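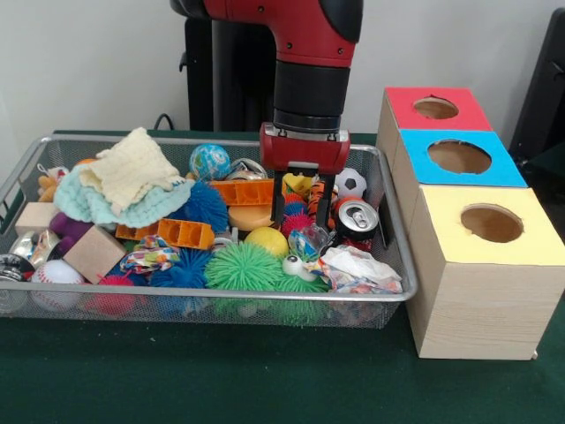

Does the gripper need force sensing to sort mixed toys by type? Motor current is enough for most of them, provided the closing speed is kept low over the last few millimetres.

That is the short version for the archive. Longer reply to the list follows.

Leire Prieto wrote:
> We have the Kneath controller running at the workshop and it
> closes on a baseball without trouble. On cloth it reports a
> good grip whether or not it has hold of anything. I have the
> current limit at 252 mA. Should I raise it, or is this a job
> for load cells in the fingers?
>
> Also, does anyone still mount the bin directly on the table?

I would not raise it. At 252 the fingers stall against each other on thin fabric and the controller reads the stall as contact. Log finger position as well as current. If position reaches the closed stop with a margin of 36 counts or less, treat it as a miss and retry from a different angle. I have this in the Gatero branch as a separate check after the close command, so it can be switched off for rigid items.

Spiky rubber balls are the other awkward case. The strands give long before the body does, and the current rises in two steps. Wait for the second.

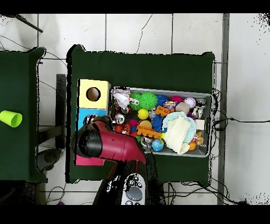

The closing speed matters more than the limit. I run at 80 counts per second for the final approach and leave the rest of the travel at the default. Firmware before build 674 ignores the lower value without an error, so check the version first.

On mounting: mine sits on the table with a strip of Alldale rubber matting under it. Clamps got in the way of the wrist. Grolard sell a bracket, but I have not tried it.

I can post the position log format if it is of use.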